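Search products
All categories
Go

Print this page | E-mail this page

Plarnum P13 Modular Exhibition Wall

The P13 is a freestanding, reconfigurable wall system for galleries, arts centers and rehearsal buildings that also host displays. Panels stand on weighted feet and join with a concealed cam lock. No fixing to floor, ceiling or existing walls is needed. The system is made to order at the Forsyth workshop and ships flat.

Construction

Each panel is a softwood frame faced on both sides with medium-density board, primed and finished in matte white. The core is filled with rigid mineral board to reduce drumming and to improve sound separation between adjacent displays. Edges are lipped in hardwood, which takes repeated knocks better than painted board and can be sanded and repainted in place.

Faces accept screws, nails and picture hooks anywhere except within 2 inches of the edge, where the cam housings sit. Holes can be filled with ordinary spackling compound. We recommend a light sanding and one coat of finish between shows, and a full repaint when the surface no longer takes a clean line of vinyl lettering. Other colors can be applied over the factory finish without additional primer, although dark reds and blues will usually need a second coat.

Joining and layout

Panels connect in a straight run, at a right angle, or in a T. A hex key turns the cam through a half rotation from either face. The access hole is closed with a push-in cap that sits flush and can be painted over. Straight runs longer than four panels require a return panel or a rear brace at each end. Freestanding curved layouts are not supported; customers who need them should look at the Hoser track series instead.

Level the first panel before attaching the second. The feet adjust from above through a slot in the base rail, and small errors in the first panel are multiplied along the run. Two people can move a single panel. A panel dolly is sold separately and is recommended where the store room is on a different level from the gallery.
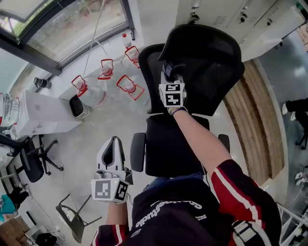 Cable routing is through a channel in the base rail, open at both ends and reached by a clip-on cover. The channel takes power leads and signal cable side by side, with a divider between them. Vertical routing to a screen or a small projector is by way of a removable center strip, supplied only on the media version of the panel. Electrical fittings are not included and should be installed by a licensed electrician.

Specifications

Panel height: 133 in
Panel thickness: 13 in at the foot, 4 in at the face
Joint: steel cam, hex drive, half turn
Finish: matte white, water-based
Maximum hung load: see the load sheet supplied with each order
Indoor use only

Ceiling clearance should be checked at the lowest point of the room, including track lighting, sprinkler heads and duct covers. Panels are tilted upright during assembly, so the clear height needed is greater than the finished height. A clearance table is printed on the inside of the crate lid.

Options

Media panel, with center strip and rear access door
Door panel, left or right hand
Half panel, for closing short gaps
Sosard acoustic face, fabric-wrapped, one or both sides
Panel dolly

The Sosard face is intended for sound works and for rooms where talks are given. It does not accept nails. Work is hung from a rail along the top edge, ordered at the same time as the panel.

Ordering and lead time

The P13 has been supplied to touring exhibitions, college galleries and municipal arts buildings, with over 817 panels now in use. Orders are built in sequence. Those confirmed before the end of May are scheduled for delivery ahead of the fall season. Deliveries are made to the curb unless a loading dock is specified on the order form.

Customers planning a new layout may send a floor plan, with column positions and fire exits marked, to Marion Ritchie in the project office. A panel count and drawing will be returned without charge. Plans received by noon on Friday are reviewed the following week. The drawing is for planning only and does not replace approval by the local fire authority.

Replacement cams, caps and feet are kept in stock for all versions of the panel. Please quote the number stamped on the base rail when ordering parts.

Contact Us | Copyright Plarnum. All rights reserved. | Back to top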